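Lab 7 handout: comparing end effectors on the two-arm bench
Course: Intro to Manipulation, Sunholm building, lower lab
Notes: M. Colombo. Corrections to Leonardo Zanetti please, he keeps the file.

Read before you come. Last group didn't and we lost the first part of the session to cabling.

What we're comparing

Parallel jaw (the Clatex pair) vs. multi-finger hand. Same arms, same controller, same board, same operator where possible. Only the thing on the end of the wrist changes. If you change anything else, write it down or the run is no good.

Question for the report: which hand would you pick for small-part assembly, and what would it cost you? "The one with more fingers" is not an answer.

Terms, quickly

Grasp success = part leaves the board and stays held through the lift.
Insert success = part seated, hand open, part still seated. Leaning counts as fail.
Regrasp = any time you let go and take it again. Log it even if the insert works out.
Cycle time = first motion to both hands clear. Use the controller log, not a phone.

Parallel jaw, what to expect

Easy to command, one number. Easy to reason about. Contact on two flats, so a bar or block lines itself up with the jaws as they close. Round pegs can still pivot about the contact line. Not great on thin plates lying flat, you need an edge to get under. Jaw travel is the hard limit, measure it before you plan anything.

Multi-finger, what to expect

More contact points, more ways to be wrong. Can wrap a peg, can pinch a thin edge, can re-orient a little in hand if you are patient. Fingers hide the part from the head camera right when you need to see it. The wrist has to come in higher too, so check clearance to the other arm. Thumb closing late is the classic failure: part gets pushed away before the grip forms. Slow the approach down, then slow it down agian.

Two hands close together

Most of the trouble happens here. Hands are wider than jaws, and both want the same bit of air over the far pegs. Rules for today:

1. One arm is lead. Say which out loud.
2. The other arm stays back until lead is clear, unless the task is a handover.
3. Set the keep-out distance in the controller to 42 mm. Don't go under it for free runs.
4. Handover runs: speed cap at 27 percent, one hand on the stop button.

Watch the forearm cables. A loop lying on the table is fine until the elbow drops.

Procedure

Home both arms. Check the zero on every finger joint, jaws too.
Board goes lengthwise, far end under the hands. Don't nudge it after calibration!
Order of parts: upright peg first, then the bars, then the plates. Tray last.
Both hand types do the whole order. Then swap operator and repeat.
Fill in the sheet after each try, never at the end from memory.

Starting pose for the multi-finger runs, hands together over the far pegs, bars and tray at the near end:
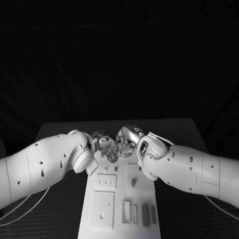 Friederike Engelhardt disagrees with starting them this close and would rather have both hands parked over the outer edges of the board, since the first move is then always inward and the cycle times compare better with the jaws. Fair point on the timing. We keep the close start for now so the numbers match the November runs, but try her version if you finish early and report it seperately.

Scoring

Out of 100. Data sheet complete 40, analysis 40, discussion of failures 20. A run that failed and is well described is worth the same as a clean one. Cherry-picked runs get sent back.

For the discussion, pick one failure per hand type. Was it the hand, the approach, the camera view or the operator? Say how you'd tell those apart with one more test. Noemi Fiore's write-up from the Skerkano arm comparison is in the shared folder, good model for length and tone, ignore her plots.

Next time: wrist camera vs. head camera, jaws only. Bring your logs from today.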